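Two Weeks With Somebody Else's Fingers

I signed up to squeeze things for a living. Okay, for two weeks, and the living part is generous, but that's how Panya Sriwong sold it to me over the phone, and I said yes before she'd finished the sentence.

The product is called the Stovby Pair, and it's a rental kit. You get two hand-held grippers in a padded case, a charging brick, a spare set of finger pads, a little bag of screws I never needed, and a login to a web page that hands out chores. You do the chores with the grippers instead of your hands, the kit records what the grippers see and how far their fingers are open, and the recordings go off to teach robot arms how people handle ordinary stuff. Stovby pays you by the finished clip. You send the case back at the end, or you keep going, or (this is new as of the summer catalog) you buy the thing outright, which I'll get to.

My kit showed up on 11 July 2020, a day I'd planned to spend cleaning out the garage. The garage is still full.

Setup is easy! I'd set aside a whole afternoon and was done before my coffee got cold. You charge both units, pair them with the app, open and close each one all the way so it learns its own range, and then wave them slowly around the room until the app gives you a green check. That last bit took me 4 tries, mostly from waving too fast. There's a video, which I watched afterward like everybody does.

The first chore they give you is folding a dish towel. I'm 51, I've folded a few towels. With the Pair it took me most of a song on the radio, and what I ended up with looked like something you'd find behind a dryer. The fingers only open and close. They don't curl, they don't feel anything, and you work out very fast how much your real hands are doing without telling you. By the third evening, though, something clicked, and I was stacking cups and moving socks from one basket to another and talking to myself the entire time. My neighbor from the Vellside apartments came by to return a ladder and stayed to fold three pillowcases. She was better at it than me.

The weight is fine for the first half hour and not so fine after that. Each one balances forward, toward the fingers, so your wrists are doing a steady low-level job even when you're just standing there reading the next chore. I settled into 90 minutes a night with a break in the middle. If you've got cranky thumbs, try a friend's kit first, if you have the kind of friends who'd have one.

Now the pads, which I have opinions on! They're a textured blue and they grip beautifully on cloth, cardboard and anything plastic. On glass they're a little skittish. On very small things they're a real test of character, mine anyway. I dropped a shirt button 11 times before I got it into a saucer, and the app kept every one of those drops. Panya says the fumbles are useful too. I asked if they paid the same and she laughed, and then said yes.

The web page could use some love. Chores come in a list with no search box, so if you know you liked one (sorting spoons, very soothing) you scroll until you find it again. Uploads are slow. I left mine running overnight and twice woke up to a message asking me to log in. And the instructions swing from three words to a full page. "Tidy the shelf" was one of mine. Which shelf? Tidy to whose standard? My mother's?

I also tried the two other kits you'll run into if you go shopping for this kind of thing. The Gumede rental is lighter and has a nicer trigger, but the fingers are narrow, and soft things slid right out of mine. The Kotdale is a tank. You could drive tent stakes with it. It comes as a single unit, so anything that needs two hands is out, and that ruled out most of what I'd come to enjoy. If all you want is to pick up blocks and put them down again, it would do you nicely for years.

Pay is where people always lean in when I bring this up at dinner. It's pocket money. Stovby sets a first goal of 1,000 clips, and there's a bonus when you hit it, and I did not come anywhere close in two weeks of evenings. You'd want a couple of months, a patient household and a podcast habit. I bought groceries with mine, plus one very good melon.

As for buying: the outright price gets you the same two grippers and case, a longer warranty and the right to skip chores you don't like. That last one nearly had me. But the rental includes free pad swaps and the purchase doesn't, and pads wear. Mine had gone a bit smooth at the tips by the time I packed up. I'd rent for a season, see if you're still having fun, and ask them about pads before you hand over a card number.

If you do rent, skip ahead to the jewelry chores as soon as the page lets you. They're the hardest ones on the list and easily my favorite. A bracelet is a rotten thing to pick up with two flat fingers. It flops, it rolls, it drapes itself over whatever's next to it, and you have to come at it straight on and close gently, then keep closing a hair past the point where you think you've got it. A hard bangle is the opposite kind of trouble, stiff and slick and always leaning on something. Work on a bed or a thick blanket so nothing bounces off under the dresser, and put your pieces in a box with low sides, or you'll be knocking your knuckles (the gripper's knuckles?) on the walls all night.

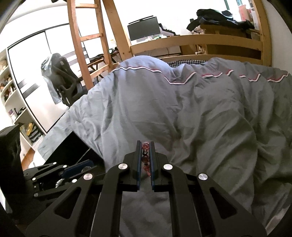
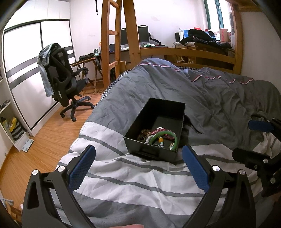 Jewelry work with the grippers: a beaded bracelet held between the pads, first photo, and bangle, bracelet and beads in the black box, second photo.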